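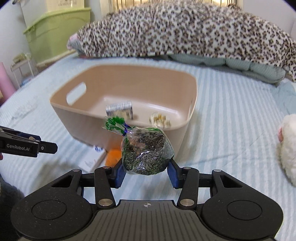

# Clarklow Storage Basin, beige

A basin is a basin until you have carried a bad one upstairs. The Clarklow is plastic, beige and large enough to swallow whatever has collected on the bed since breakfast: tins, snacks, bags of seeds, the small box you were sure you had thrown away.

The corners are rounded, so crumbs come out with a cloth and you don't need a cotton bud. There is an oval cut-out to hold it by. We were asked to add a soft-grip insert in a contrasting colour and we thought about it for the length of a cup of tea.

**What people keep in it**

Mostly food that isn't allowed in the kitchen because someone else will eat it. Tane Harawira in our returns department uses his for seeds and nuts, each bag gathered at the neck and closed with a twist tie, and reports that he can now find the ones he doesn't like straight away. Tins should go in first. Crisps on top, unless you prefer them as powder.

It sits happily on a bed or a shelf. On a very soft mattress it will lean towards whoever sits down next, and so will the contents.

**Details**

- Colour: beige. There was a grey one. It looked like weather.
- Lid: none. The Reseck tray fits over the top if you want one, and costs more than the basin.
- Stacking: up to 4 when empty. Full ones do not stack, whatever your cousin says.
- Washing: warm water and washing-up liquid. Keep it out of the dishwasher, where it won't fit anyway.
- Item number: 129

**Stock**

The last delivery was 600 and more than 300 have gone. The next is due in September, by sea, at the sea's own pace.

**Returns**

Send it back unused within the usual period. Please empty it first. Hélène Poirier opens the parcels and has already been sent one open tin of sardines this year, which she would like to remain the total.

Often bought with: Barnov twist ties, mixed colours; Cormier striped single sheet.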